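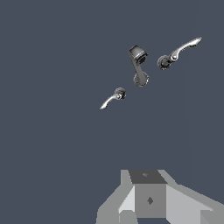 Three lever handles and a simulated gripper, in one frame.

The quote for the robot arm ran to two pages. The spreadsheet explaining why it wasn't really two pages ran to 1,951 rows, and I know this because I was the one asked to colour-code it.

Our shop fits lever handles to tapware. It's fiddly work, and for years the plan was to automate it as soon as there was money. In February there was money. What followed was eight months of learning that the arm is the cheap part, in the same way that the puppy is the cheap part of owning a dog.

Cisteck wanted to sell us the whole cell, fenced and floor-bolted. Jonder would lease us one by the month, with a cancellation clause that read like a custody agreement. Both assumed we knew which gripper we needed. We didn't, so before signing anything we paid for 200 hours of simulation time. 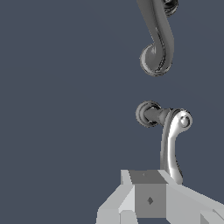 Simulation hours have a line of their own in the budget now, and I'd urge anybody planning a purchase to give them one. Ours went under "software, misc." at first, next to the label printer. You can try a wide jaw and a narrow jaw on Monday and change your mind by lunch, and the only thing you've bent is the schedule. Try that with real fingers at the prices Berilitz charges for machining and you'll be eating at your desk until spring.

The trap is that a simulator has no floor to level, no compressed air to plumb and no electrician who can come a week from Thursday. We had allowed nothing for any of those. Put them in early, then put them in again, because whoever trims the budget will take the first lot out.
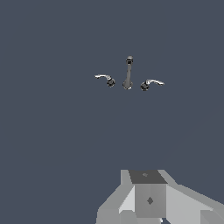

Witkowska's view, sent in after an early draft of these notes went round, was that we'd been too kind to leasing. Their own small cell sat idle for 168 hours in its first quarter waiting on a spare cable, and the rent kept arriving on time. Buy the spares with the machine, they wrote, and make the vendor name a price for each one before you sign.

Fair enough. We went back and asked, and the list came to 1,052 line items, including a separate entry for the bag the screws come in. We struck out most of it and kept the cables.

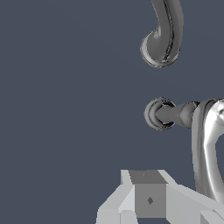
Curved metal above, gripper below, in the simulator.

As of writing, we've signed for the arm and one set of fingers. The fence is still under discussion, and the electrician is coming a week from Thursday.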